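Speaker notes: Wood finishes that hold up at home
Zainab Lawal
Restton Public Library, lower meeting room
8 Apr 2025

Slide 1. Title

Thank the library. Mention that the handout is on the back table and has the drying chart on it, so people don't need to copy it down.
The talk covers clear and tinted finishes for indoor furniture. I'm leaving out paint and decks. If someone asks about decks, take it at the end.

Slide 2. What a finish does

It slows down water getting in and out of the wood. It keeps dirt out of the grain. It changes the color, even when the can says clear.
No finish stops wood from moving. A wide tabletop will still be a little wider in a damp summer than in a heated room in winter. Pass the two oak strips around now.

Slide 3. Two groups

Finishes that soak in: linseed oil, tung oil, most of the products sold as Danish oil.
Finishes that sit on top: shellac, lacquer, varnish, water-based poly.
Danish oil is usually a blend of oil and some varnish, so it falls between the groups. Don't spend long on this. Last time I lost ten minutes here.

Slide 4. Oil

Easy to put on, easy to repair, weak against water rings. Wipe on, wait, wipe off all the extra. Most of the sticky tables people bring me were never wiped off.
SAFETY, say this slowly: oily rags can heat up and catch fire without a spark. Lay them flat outdoors to dry, one layer, or put them in a metal can with water and a lid. Don't ball them up in the trash.

Slide 5. Shellac

Dries fast. Sticks to nearly anything, which makes it a good coat between an old finish you can't identify and a new one you can. Alcohol will damage it, and so will a hot mug.
Buy flakes or check the date on the can. Old shellac stays soft. Test a few drops on glass and leave it overnight.

Slide 6. Lacquer and varnish

Lacquer: each new coat melts into the last one, so repairs blend in. Strong fumes. Brushing lacquer is slower than the spray kind and easier for a beginner.
Varnish: slower, tougher, each coat sits on the one before. Sand lightly between coats or the next one may peel.
Both can be bought in satin or gloss. Gloss shows every dent underneath. Satin has a flattening agent in it that sinks to the bottom, so stir the can and keep stirring.

Slide 7. Water-based poly

Low smell, quick, stays pale on maple and birch. It raises the grain on the first coat. Wet the wood first, let it dry, sand it, then start.
Show the Effiong stool seat, one half with the grain raised first and one half without. Let people run a hand over it.

Slide 8. Sanding

Stop at 220 for most furniture. Going up to 800 on bare wood does nothing useful and can keep stain from soaking in. I use 800 only for rubbing out the last coat, with a little soapy water.
Vacuum, then wipe. Look at the surface with a lamp held low to one side.

Slide 9. Color

Orange and yellow tones come from the wood, the finish, a stain, or a mix of these. Pine darkens with light. Oil varnish adds amber and keeps adding it for years.
If you want to match an old piece, make a sample board from the same kind of wood and put on every coat you plan to use. Stain alone will fool you.

Slide 10. Curved ends and edges

Curves are where runs show up. Load the brush less, start away from the edge, and brush toward it. On end grain, put on a thin first coat and let it seal before you judge the color. Inside curves need sandpaper wrapped around a dowel or a piece of hose.
A shoe rack with shaped, glossy end panels is a fair example of how much edge there can be on a small piece.

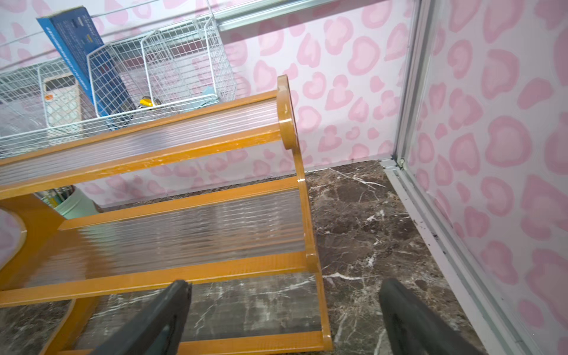 Slide 11. Cleaning and care

Damp cloth, mild dish soap, dry it right after. Skip silicone sprays. They get into scratches and make the next finish pull away in little craters.
Wax is fine over a cured finish. Thin coat, buff, done. Wax on its own is poor protection.
Cured and dry are different. Oil varnish may be dry the next day and still need weeks before a tablecloth goes on it.

Slide 12. Questions

Likely ones: food safety on cutting boards, getting rid of white rings, whether to strip or recoat.
For white rings, try the mildest thing first and wait a few days, as some fade by themselves.
Before stripping any old piece, bring up lead. Test kits are at the hardware store on Skakadell Road.
Collect both oak strips and the stool seat before people leave.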